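Notebook, family law drafting group, Ganderness
October 11, 2018
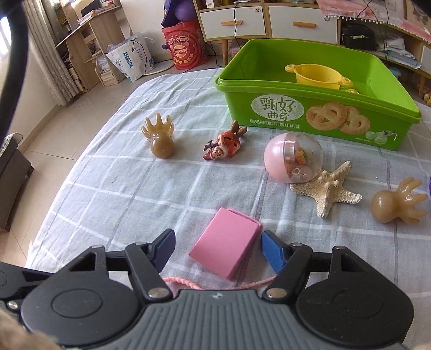
Pink block and amber octopus on the plaid sheet.

Cohabitation agreement form, version 5. Notes from the morning reading and from the afternoon with Alžběta.

We continued with the part about the home. The question which we left open in July was whether the form should ask first who owns the house or first who pays for it. In version 4 it asks who pays. I now think this was a mistake. Several readers answered the payment question and then believed they had already settled the ownership. One wrote in the margin "so half is mine", although the house in the test story is in the sole name of the partner and there is no declaration of trust.

I changed the order in the working copy:
a) whose name is on the title
b) if both names, is there a written declaration of the shares
c) if one name, do you both intend that the other has a share
d) only then, who pays what

Alžběta Jelínek objects to c). She says that a couple who tick different boxes will stop there, go to the kitchen and have a quarrel, and we will never see the form again. I answered that it is better to have the quarrel now than in front of a judge who must find a "common intention" out of old bank statements and a conversation about curtains. She agrees with the principle but wants a third box, "we have not talked about it". I added the third box. It has to lead to a page of its own, which is not written yet.

The word "contribution". It must go out of section 3 completely. Readers take it as a gift, or as something for charity. I tried "payment towards the home". It is longer, but all 10 readers of the morning understood it. For work on the house (the roof, the bathroom) it does not fit, so there I put "work you did or paid for". Kamil, please check if this does any damage to clause 7, where the old word is still a defined term.

Common law marriage. We went through the 487 enquiries from the Bavham advice line once more, only the ones with a house in them. The belief that after some years together one is "as good as married" appears again and again, with different number of years each time. Version 4 explains this in a note at the end. I moved it to page one, in two sentences:

"Living together does not give you the same rights as marriage, however long you live together. This form lets you write down what you have agreed."

Alžběta wanted to add "in England and Wales". Added. The people at Giltside will need another text for the Scottish clients and I should not try to write it myself.

Household bills. The test couple in the Vondráček story share the food and each pays the phone alone. Our table has no place for a bill which one pays and the other gives back in cash. I put an extra column, but now the table does not fit on the page when printed. To try: smaller margins, or take out the column for the date.

The joint account. Version 4 says nothing about what happens with the money when they separate. I propose equal halves unless they write something else, and a line for things bought from it over £100. Alžběta thinks £100 is too low and that people will be listing toasters. Left in brackets for now.

Signing. The form must say more strongly that each partner should have own legal advice. A reader asked if one solicitor can advise both, "to save". I wrote "each of you should see a different solicitor" in place of "independent advice", which was not understood. Also to sign as a deed, with a witness to each signature, and the witness must be present. Kamil Šimek has a good sentence for this in his will form, I will ask him to let me use it.

Not done:
- page for "we have not talked about it"
- pets (two readers asked, we have only "other possessions")
- what happens to the agreement if they marry. At least a warning to review it.
- clause 7, see above
- renting couples. Section 3 has no sense for them, they should be sent directly to section 4.

Version 5 is in the shared folder with the changes marked. Please do not accept the changes before I have compared it with the printed copy, on which there is also handwriting from Alžběta that I did not type yet.

Search notebook
Enter a word or clause number
Go

Recent entries
Section 3, reading with the Bavham group
Declaration of trust: short form or long form?
Table of household bills, second attempt
Words that readers did not understand, July list

Ganderness family law drafting group | Contact the group | Notes are for internal use and are not legal advice | Back to top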